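Subject: Re: [Skedau-owners] 12V battery dying while parked -- anybody else?
Reply-To: Skedau owners list

Hi all,

Sorry for the slow answer, I've been on the road most of the week and the digest piled up. Quoting the part I'm answering so the newer folks can follow:

> My Skedau has been sitting in an airport lot while I was gone and when
> I got back the doors wouldn't unlock from the fob. Main pack was fine
> when I left, well over half. Got in with the metal key, jumped the
> little battery, everything woke up and the dash lit up like a
> Christmas tree for a minute, then went normal. The dealer says they
> all do that if you leave them. Do they? I never had this on my old
> gas car and I'm kind of nervous about leaving it again in December.
> Also, is it worth paying for the bigger 12V that Dradix sells?

No, they don't all do that. Mine sat for 22 days last winter in an unheated garage and opened on the first press. But I had the same trouble you did the year before, twice, and it took me way too long to figure out where the juice was going, so let me write up what I did and maybe it saves you a few weekends.

Quick background for anybody who hasn't had to care yet. The big pack drives the car, but the locks, the screen, the computers and the contactors that hook up the big pack all run off the ordinary little 12-volt battery under the front cover. When the car is parked it's supposed to go to sleep, and every so often it wakes up, looks at the 12V, and tops it off from the main pack if it's getting low. If something keeps the car from sleeping, or if the 12V is so tired that it drops like a rock between checks, you come back to a brick with a full main pack. Very annoying, and not at all obvious the first time!

So, in the order I'd try them:

1. Check how old the 12V is. There's a date sticker on the side that faces the firewall, so you need a phone or a mirror to read it. The one that came in my car had been sitting on a dealer lot for ages before I bought it and I'm sure it got run flat in there more than once. If yours is original and the car is past its fourth birthday I'd just replace it and see what happens. Same-size replacement, nothing fancy.

2. Turn off everything that phones home. The app is the big one. Every time you open it to peek at the charge level, the car wakes up and stays up for a good long while. I was checking mine from my desk several times a day (new car, couldn't help it) and basically keeping it awake all week. The other culprit is third-party stuff. I had Flilby hooked up for trip logging and it was polling the car all night long. They have a setting for it now, under Vehicle, then Sleep, and it's off by default, so go turn it on.

3. Unplug anything in the diagnostic port. I know, I know, somebody says this every time. But those little Bluetooth dongles really do keep the bus chattering on this car, even the ones that claim to have a sleep mode. Mine did. I left it in for months and only pulled it by accident when I banged it with my knee.

4. Move the fob. If your fob hangs on a hook on the other side of the garage wall, the car may be hearing it all night. Mine lives in a kitchen drawer on the far side of the house now. At the airport this wasn't your problem, obviously, but it could be wearing the battery down at home before you ever leave.

5. Measure it. This is the part where I went a little overboard. You want a clamp meter that reads DC down in the milliamps, clamped on the negative lead, and you want the hood latch tricked closed with a screwdriver so the car thinks it's shut up for the night. Then lock it and walk away for half an hour. Mine settled at 19 milliamps once it was really asleep, which is nothing. With the dongle in, it never got below 400. You don't need to be an engineer to see which of those kills a battery in an airport lot.

One warning on that, please don't go pulling the orange anything. The 12V side is safe for regular people with regular tools. The orange cables are not, and there's no fuse you need to check over there for this problem.

6. Log it over a couple of nights. A single reading only tells you what the car was doing when you looked. I dug an old desktop out of the closet and set it up in the garage with a cheap USB logger, one reading every minute, and left it running from Sunday night on. The graph was great, you could see the car wake up, charge the 12V, and drop off again, and then there was this one ugly hump at 2 in the morning that turned out to be the Flilby thing. If you have a laptop you don't mind leaving out there, use that.

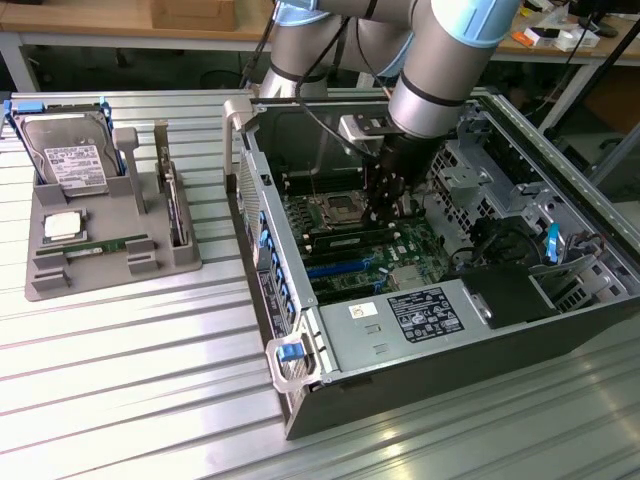 7. Ask the dealer for the body module update. Mine got it at the last service and the car does seem to fall asleep quicker than before. They won't offer it. You have to ask, and you may have to ask twice, and it helps to say "12V drain" instead of "the car was dead," which gets you the they-all-do-that speech. The shop I go to, Núñez over by the rail yard, did it in an hour while I waited. They aren't a dealer but they have the software for this model, and they didn't look at me funny when I handed them my graph.

Now, about the Dradix battery. I looked at it pretty hard and didn't buy it. It's a nice piece and I don't doubt it's bigger, but if something is keeping your car awake, a bigger battery just means it dies a few days later. Find the drain first. If there isn't one and you still want extra cushion for long trips, fine, go for it, but check that the hold-down fits. A couple of people on here had to trim the plastic tray, and I wouldn't love doing that on a car under warranty. Also ask them about charging voltage -- the car is set up for the battery type it came with and I never got a straight answer on whether that matters for theirs. If anybody has run one through a whole winter I'd like to hear about it.

For the December trip, here's what I do now before I leave the car for more than a week. I charge the main pack to a bit over half. I shut off the security camera feature (huge one, I should have put it higher up, it keeps the whole car awake by design). I log out of the app on my phone so I'm not tempted. I pull whatever is plugged into the accessory sockets, front and back, because the rear one stays live on my trim. And I keep one of those small lithium jump packs in my carry-on, not in the car. Guess how I learned that one.

You also want to practice with the metal key once at home, in daylight. The cap over the driver's keyhole pops off from underneath, and it's stiff the first time. Standing in a dark lot in the wind with luggage is a bad moment to find out which way it goes.

The Christmas tree on the dash is normal, by the way. All the modules come up at different times after a dead 12V and they complain about each other until everyone is awake. If a light stays on after a drive around the block, that's worth a scan. Mine cleared every time except the tire pressure one, and it turned out I did have a low tire.

If you do get a reading off yours, post it along with your model year and trim. I've been meaning to put together a little table for the wiki, so far it's me and one other car, and ours don't even have the same screen. I can email the logging spreadsheet to anybody who wants it, just write me off-list, the attachment is too big for the list and it bounced last time.

Drive safe,
the guy with the blue Skedau and the very clean garage floor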